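Phone Stand FAQ: the stuff people keep emailing me about

I've been writing about desk setups on this site for a while now, and somehow the post about my plain little phone stand is the one everybody reads (1,331 comments and emails as of September, I keep a tally in a spreadsheet because I'm that kind of person). Most of them ask the same handful of things, so I finally sat down with a coffee and put the answers on one page. If yours isn't covered, scroll to the bottom for how to reach me.

What kind of stand do you use?

A small black one with a round flat base and two side clamps that hold the phone by its edges. It's a Skavus, the basic model. I've tried a bunch of others, including a Dernell with a bendy neck that drooped every time I tapped the screen, and I always end up back with this one. It takes up hardly any table and the phone can stand upright, and that's really all I was after!

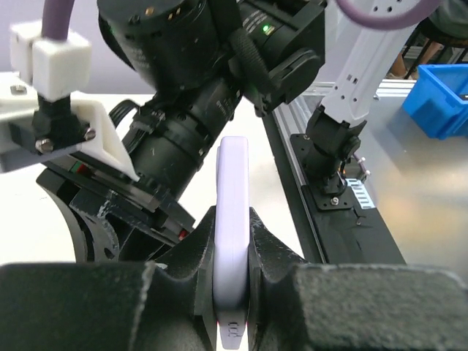

Can I use a clamp stand if my phone has a thick case?

Usually the case can stay on. Check the widest opening the clamps will do and compare it with the width of your phone while it's wearing the case, since the size the phone maker gives you is for the bare phone. If you're right at the limit, I'd go up to a bigger stand. Forcing it just wears out the spring.

Will the clamps press my side buttons?

They can, and it drove me nuts at first. My screen would go dark in the middle of a recipe, or the volume would drop to nothing, and I thought the phone was dying. Slide the phone up or down a little until the pads sit on a stretch of edge that has no buttons. The clamps don't have to be exactly level with each other either, as long as the phone feels steady. Once you find the spot you'll remember it. I put a tiny pencil tick on the inside of my old case to begin with, then stopped needing it.

How do I take the phone out without dragging the whole stand along?

Hold the base down with one hand and lift with the other. I know, I know, you want to do it one-handed. With a light stand you'll just be carrying the stand around the house (I have answered the door like this). If you really need one hand free, a blob of reusable putty under the base helps a lot. Kinnunen makes a heavier base that people swear by, 800 grams, and my friend Toivo Turunen has one on his workbench that he can grab the phone from without looking. I find it a bit much for a kitchen table.

Portrait or landscape?

I keep mine in portrait nearly all the time. Video calls, recipes, timers, messages, it all works fine tall. A soft case with a chunky rim is a help here because the clamps have something to bite into, and the rim keeps the glass off the table when the phone does go face down.

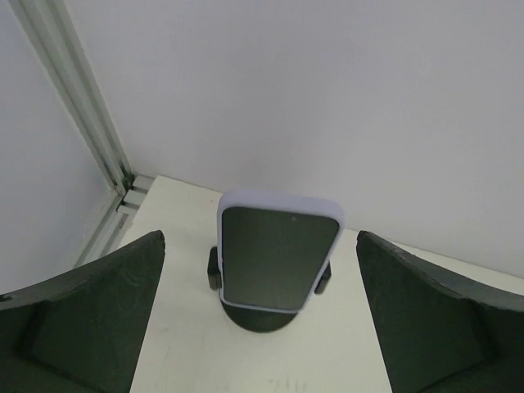 Landscape is for movies, and for that I'd honestly pick a different type of stand. Turned sideways, a big phone gets wide compared to a small base, and poking at one end of it can tip the lot over. If you do want to go sideways, center the phone first and then try a gentle tap on each corner before you walk away from it.

My phone leans to one side. Is the stand broken?

Probably not. Mine leans a little too, whenever I've shoved the phone in fast. Take it out, wipe the pads, put it back with both hands and it will normally sit straighter. If it leans the same way every single time, look for a screw at the back of the clamp and snug it up. Go easy! Those are tiny screws and the heads strip if you look at them wrong.

What's the best way to clean everything?

For the stand, a damp cloth with a drop of dish soap. Black plastic shows every speck of flour, so I do mine when I wipe the table at night. Don't soak it. The pads get a dry brush first and then the cloth, and I let them air dry before the phone goes back.

The case comes off for its own wash in the sink, mild soap, rinse, towel. Pale cases pick up a dingy look from jeans pockets and I haven't found anything that brings them all the way back. Baking soda paste helped some on mine. Anything stronger made it sticky.

For the phone's bare edges I use a microfiber cloth, and a soft dry toothbrush around the buttons where the lint collects. No liquid near the openings, please.
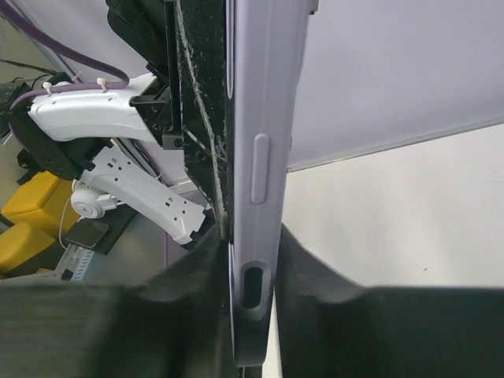

Will a stand scratch my phone?

It might if you don't have a case on and there's grit on the pads. The pads themselves are soft enough on every stand I've owned. Crumbs and sand are the trouble, so if the stand has been to the beach or lived in a tool bag, clean it before you clamp anything. Also look over any bare metal parts once in a while for rough spots.

How far away should I put it?

Arm's length for calls. For recipes I go a bit farther back, out of splatter range, and bump the text size up. I measured my own table once because someone asked: the base sits 8 inches in from the edge. Closer than that and I knock it with my elbow.

Can I charge while it's standing up?

Depends on where the clamps and the base are. You need room under the phone for the plug, and a short stand often doesn't leave it. A right-angle plug needs less space, I use a 6 foot Govum cable with one and it's been fine. Leave some slack so the cable isn't tugging the phone over.

Do you sell these?

Nope! I get asked a lot. I just write about them.

Where do I send my question?

Leave it in the comments under the original stand post, or use the contact form. Tell me which phone you've got, whether it lives in a case, and what the stand looks like. I answer most evenings after 8.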